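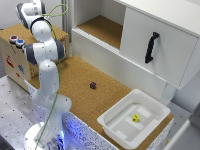

Cork is the outer bark of the cork oak, an evergreen tree that grows around the western Mediterranean. I've been fond of the stuff for years, so you'll have to forgive me if I go on a bit! The bark is peeled off in big curved sheets while the tree stays standing, and then it slowly grows back.

The first peeling is rough and lumpy, and most of it gets ground up. Patience is everything here – you wait nine years or more between strips, and the good smooth bark only comes with the third.

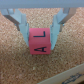 Words: the Himatstead Household Encyclopedia
Updated February 2021

Under a microscope cork is a mass of tiny closed cells full of air, and that explains why it floats, squashes and springs back (I still find this lovely). Bottle stoppers are punched from whole bark. The leftovers are crumbled, pressed together and sliced into sheets for floors, mats and noticeboards.
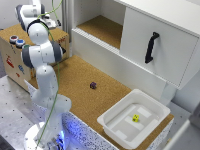 Can you wash a cork floor?
A damp mop is fine if the floor is sealed, but don't leave puddles sitting on it.

I like a soft wax on mine, though plenty of people prefer varnish. Strong sun will fade either one, so I move my rugs about every December.

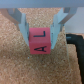

A reader from Cesik tells me her cork tiles have been down since before she bought the house, and she wouldn't swap them for anything warmer or cheaper.

3 comments

mossy_lane: Does it dent under table legs?

Guest: Mine did, a bit. Felt pads helped.

albers_road: More on stoppers please!

221 shares

Related entries
Beeswax
Linoleum
Oak bark and tanning
Noticeboards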